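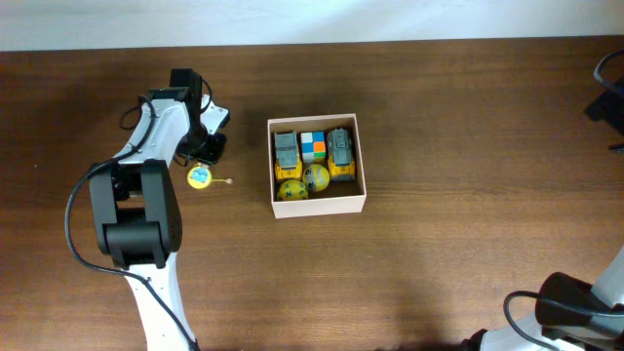 Two of our arms at the toy-tidying table, with the box and one small yellow item still out on the wood.

News | Home & Workplace Tech

Can a machine tidy up yet? Drulano shares first results from its chores trial

Tultden, 6 November 2019

I get asked one question more than any other when I tell people what we do at Drulano, and it's always some version of "so when can I have one that does the kids' toys?" Well, today we're putting out the first results from our chores trial, so I can finally give a better answer than a shrug. The short version is: it can do a bit of it, slowly, on a table, if you're patient!

We set up 14 everyday jobs, half from the home and half from the shop floor. Folding tea towels, facing up tins on a shelf, sorting returns, putting toys back in a box (my favourite, I'll admit). Between them the arms made 2,187 attempts, and we logged every one of them, including the embarrassing ones.

Putting things away came out best. Chunky toys that keep their shape, such as little cars, balls and puzzle cubes, are a pleasure compared with anything floppy. Balls do like to roll off just as the fingers close, and a box that's nearly full is much harder than an empty one, as any parent could have told us. Small flat things with a string or a tab on them are a nuisance too, and we've got a good deal of work left to do there.

Tea towels were a disaster. I'm not going to dress it up. We had a few folds I'd call acceptable and a great many I'd call a heap. Shelf work sat somewhere in the middle: fine with tins, poor with crisp packets, and very upset by shiny wrapping.

As for speed, I timed myself clearing the same toys and I won comfortably, with a cup of tea in one hand. So if you run a shop and you're wondering whether to hold off hiring for the stockroom, please don't hold off on our account. What I do think is worth watching is the dull, repeated sorting that people are glad to hand over, where it doesn't matter much if it takes all evening.

Our friends at Løken supplied the shop shelving and a frankly enormous pile of packaging, and Berov let us borrow their back office for the returns sorting. Thanks to both of them for putting up with us.

The next round starts in February, with 4 new jobs on the list, among them pairing socks and loading a cutlery drawer. We'll publish those results in the same way, good or bad.

The full write-up runs to 118 pages (sorry!) and is free to anyone who asks. Trade press, shop owners and curious parents are all welcome to get in touch with the Drulano press desk in Tultden.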